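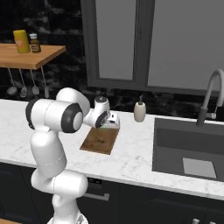 To: Worska members list
Subject: Re: Submission of recordings for the Sundqvist compilation
Date: Mon 1 January

Dear members,

The office has received several replies to the notice sent to this list in September, and most of them raise the same points. The relevant part of that notice is quoted first, and the answers follow it.

> Worska invites its member artists to submit one recording each for
> the second Sundqvist compilation. Recordings may be in any style and
> any language. Cover versions will be accepted if the submitting
> artist holds the necessary license.
>
> The compilation will be issued on vinyl in an edition of 1000 copies
> and will also be made available for download. Manufacturing will be
> handled by Deltau, as before. Selected artists will receive
> 9 copies each at no charge.
>
> Files should be sent through the Trulero upload page. Please do not
> attach audio to messages sent to this list.

1. Size of the edition. The edition has been raised to 2000 copies. Orders received from shops after the notice went out made the earlier figure too low. The number of free copies for each selected artist is unchanged, and additional copies may be bought at the member price.

2. Previously released recordings. A recording that has already appeared as a digital single may be submitted. A recording that has appeared on any physical format may not, unless it has been newly mixed or newly performed. Live versions are treated as new performances. If a label or distributor has exclusive rights to the recording, written permission must be uploaded with it. The office cannot request that permission on an artist's behalf.

3. Length. Side length on vinyl places a limit on the whole program, and the selection panel will take this into account. Members with longer pieces are welcome to submit an edit together with the full version. In that case the edit will be considered for the record and the full version for the download edition.

4. File format. Please upload an uncompressed stereo file, without limiting on the master bus where this can be avoided. Mastering for vinyl will be done separately, from the same files, for all selected tracks. Members who have already paid for their own mastering should upload both versions and mark them clearly. Several files now on the Trulero page carry no artist name in the file name, and they cannot be matched to an entry form. The members concerned have been written to directly.

5. Credits. Names of performers, writers and producers will be printed exactly as they are entered on the form. The printed sleeve cannot be corrected after proofs have been approved. A member who uses more than one artist name should choose one for this release.

6. Artwork. Two members asked whether they could propose images for the insert. They may do so. Images must be the member's own work or must be cleared for print, and they need not relate to the music.

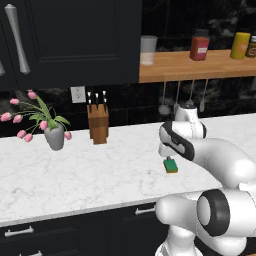 Wooden shelf and dark cabinet, computer-rendered.

7. Payment. Download income will be divided equally among the selected artists once manufacturing costs have been met. Performance royalties are not affected and should be claimed in the usual way. A statement will be sent to each artist with the annual accounts.

8. Closing date. The upload page will remain open for 28 days from the date of this message. Entries already complete do not need to be sent again. A member may replace a file before the page closes by uploading the new one under the same entry number, and the earlier file will then be deleted.

Several members also asked whether the panel would provide comments on recordings that are not selected. It will not be able to do so for this compilation. All entrants will be told of the result by mail, whether or not their recording has been chosen.

Questions concerning rights or licenses should be sent to the office address and not to the list. Replies to this message go to all subscribers.

Yours sincerely,

The Releases Office
Worska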